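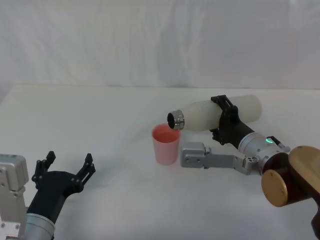
3.2 Pouring at the table

Of the 530 pours logged at the Lonton site in August, 194 were made from a bottle into a cup, the humblest job in the household and the one with the most opinions attached. Households coached by Bromel staff held the neck close to the rim; the rest favoured height, and owned more tea towels.

Figure 4. A white plastic bottle with a metal neck, tipped over a pink plastic cup.

We scored each pour by the spill left on the table, weighed in a paper towel – a method with little glamour but good repeatability. Cup colour had no measurable effect, though 14 participants told us it would. Neck height mattered far more, as Khalaf found for jugs. Pours from a full bottle were scored separately, for reasons that will be clear to anyone who has opened one.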